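4.2 Soft-object pickup

The second task family covers pillows and other filled goods that change shape under load. Each episode starts with pillows leaning against the front of an upholstered chair, and the policy has to pick one, lift it clear of the floor and set it on the seat. We trained on 692 teleoperated episodes, all recorded on the Savanero platform with the head camera as the only image input. Labels for contact onset were added by hand following the protocol of Carnegie (Section 3.1).

Two grasp strategies were compared. In the edge grasp, the fingers close on a seam. In the fold grasp, they press into the side of the pillow and gather a fold of fabric before closing. The fold grasp needs no seam detection, but it depends on the pillow being backed by something that will not slide away.
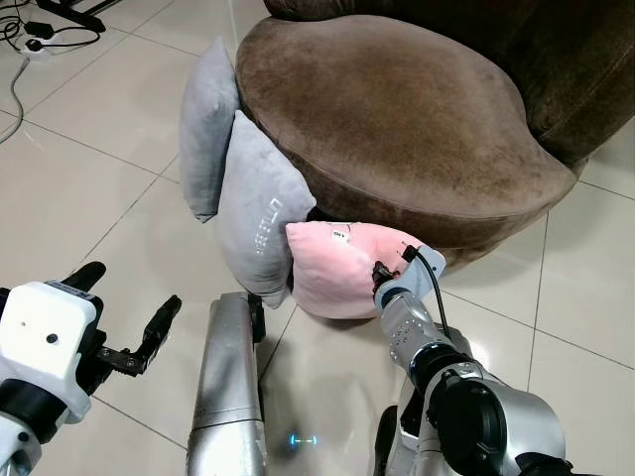 Overlap between pillows was the main source of error. When one pillow hides part of another, the Pesix segmentation module tends to merge the two into a single mask, and the grasp point drifts toward the shared border. Similar colors make this worse. We therefore trained the mask head for a further 2,000 steps on cluttered views only, with all other weights frozen. Merged masks became less common, although pairs of gray pillows remained difficult.

Glossy floor tile caused a second, smaller problem. Reflections of the arm were at times taken for part of the gripper, which shifted the estimated fingertip position. Masking the floor plane removed most of these cases – the exceptions were low grasps, where the fingers work close to the tile.

Closing force was held at level 4 on the Golob controller for all trials. Lower settings let the fold slip during lifting, and higher ones gave no gain on the Plisley test set.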